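### 4.2 Safe access and the delivery of household relief

Access negotiations in the Tundusow district followed a different course from those in the neighboring district of Veres. In Veres, a single armed group controlled the main road, and relief agencies could obtain passage by speaking to one commander. In Tundusow, control changed hands several times during the study period, and permission granted at one checkpoint was often refused at the next. Hegedűs and Bozsik (Gyula Hegedűs and Orsolya Bozsik, working paper) describe this pattern as "stacked consent" and argue that it places local staff at greater risk than international staff, who seldom travel the full route. Our interviews support the first part of this claim. The evidence on the second part is mixed.

We interviewed 368 people, among them drivers, warehouse clerks, clinic workers and heads of displaced households. Interviews were held in private and no recordings were kept. Respondents employed by relief agencies were asked to describe the last trip on which they had been stopped, how long the stop lasted, and who in their organization was told of it. Many stops were never reported. Drivers in particular said that a written report could lead to a route being closed, and that a closed route meant the loss of daily pay.

The notification system in use at the time required agencies to submit the planned route, the vehicle details and the names of all passengers before departure. Approval took about 5 days. Several respondents held that this delay was itself a source of danger, as conditions on the road had often changed by the time approval arrived. One warehouse clerk in Jillik stated that convoys were sometimes approved for roads that no longer had a standing bridge.
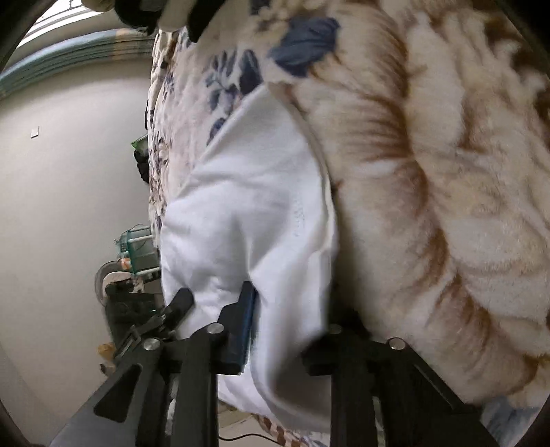
Figure 6. Folded white cloth, patterned comforter and plush blanket.

Agencies responded to these conditions in different ways. The larger ones suspended travel and moved supplies through private haulers, whose drivers were not covered by the agencies' insurance or by their duty of care policies. Smaller agencies continued to travel, often in unmarked vehicles. Ultia, a local relief association based in Jillik, did both at different times. Its field office kept a handwritten log of road incidents that proved more complete than any of the shared databases available to us, and the analysis in Section 5 draws on it heavily.

The transfer of risk to private haulers deserves closer attention than it has received. When a hauler's driver was detained or injured, the event did not appear in the public count of attacks on aid workers, as the driver was not classed as one. We identified eight such events in the Ultia log. None appeared in the shared databases. It follows that a fall in recorded attacks after the suspension of agency travel cannot be read as an improvement in safety.

Families of detained staff also reported long periods without news. Agencies were reluctant to make public statements while talks were under way, and relatives were commonly asked to remain silent as well. Two respondents said they had learned of a release from neighbors before the employer contacted them. Agency managers, for their part, described silence as a condition set by those holding the staff member, and we were unable to test this account.

The household survey, conducted in November, found that the effect of suspended travel was felt unevenly. Settlements near the Veres road continued to receive food and bedding, although at longer intervals. Settlements to the north of Jillik relied on what residents could carry from the market.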